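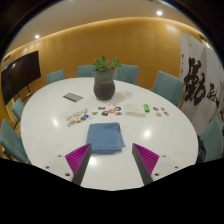
Projets > Lecture et territoire > Irley > Rapports d'étape

Rechercher dans les rapports OK

Lundi 6 mars 2023, par l'équipe Mémoire orale d'Irley

Collecte de mémoire orale : où en sommes-nous ?

Depuis notre dernier envoi, le projet a vraiment changé d'allure, et nous sommes très heureux de vous en rendre compte ! Nous avons enregistré 57 entretiens avec d'anciens habitants du quartier du canal, pour un objectif de 60 fixé dans la convention. Les trois derniers sont calés, il reste à confirmer les horaires avec les familles.

Les récits dépassent largement ce que nous attendions. On nous parle des bals du port, des hivers où le canal gelait, de la fermeture de la filature Deng et de tout ce qu'elle a défait dans les rues voisines. Plusieurs personnes ont tenu à revenir une deuxième fois (l'une d'elles avec un cahier de chansons complet, que nous avons pu numériser le jour même).

Transcription et indexation

C'est le chantier le plus lent. La transcription automatique se trompe beaucoup sur les noms de lieux et sur le patois, et chaque heure d'enregistrement demande une relecture longue. Nous avons donc établi en janvier un lexique local de 300 entrées, relu avec le service des archives, et le gain est net sur les derniers fichiers traités.

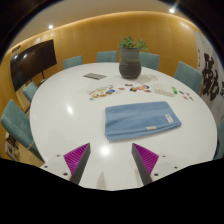 L'indexation se fait dans Plulolport, avec des mots-clés par rue, par métier et par période. Deux points restent ouverts : l'export vers le catalogue de la médiathèque, qui perd encore les accents, et le statut des passages que les témoins souhaitent garder hors ligne pour le moment. Sur ce second point, un formulaire de consentement révisé vous sera transmis pour avis.

Budget

Les dépenses suivent le prévisionnel, à une exception près : l'enregistreur fourni par Wesow est tombé en panne hors garantie et nous l'avons remplacé sur la ligne « petit matériel ». Nous demandons votre accord pour reporter le reliquat des frais de déplacement vers la relecture, où il serait bien plus utile.

Prochaines étapes

Fin des entretiens, puis montage des 2 premières balades sonores, l'une le long du canal, l'autre autour de la place du marché. Les essais d'écoute avec une classe de l'école voisine nous ont donné une énergie folle : les élèves voulaient déjà savoir où habitait la dame qui racontait la crue ! Nous vous enverrons un lien d'écoute dès que le montage de la première balade sera validé par les témoins.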